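Hina Attack Names — README

Namen is a small list of attack names from the comic series Hina, made by readers. It has roughly 500 entries. Each entry gives the attack, who uses it, and the chapter where it appears first.

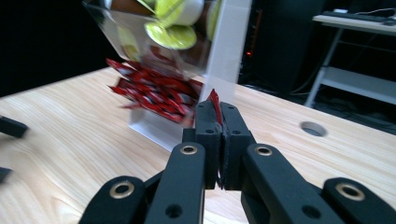 Names are written as in the Fairweather translation. If a name was changed in a later printing, both forms are kept — the older one comes first.

Fields

name: the attack as it is called out
user: one character only
chapter: first use, also when it is only a flashback
note: free text, may be empty

Attacks from the 1918 story are marked "Z", for the town Zallska.

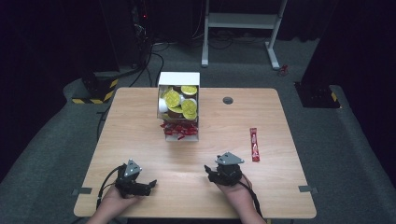 Known problems

Two entries have no chapter yet. "Moon Ladder" may be the same attack as "Ladder of Moons"; Murray Tuhiwai is checking this.

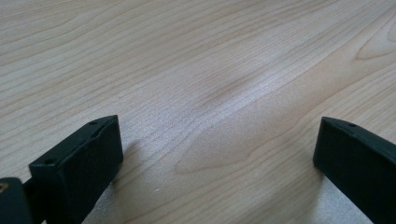 Tabletop, wood grain.

Corrections go to Marama Prendergast. Last change: 5/4/21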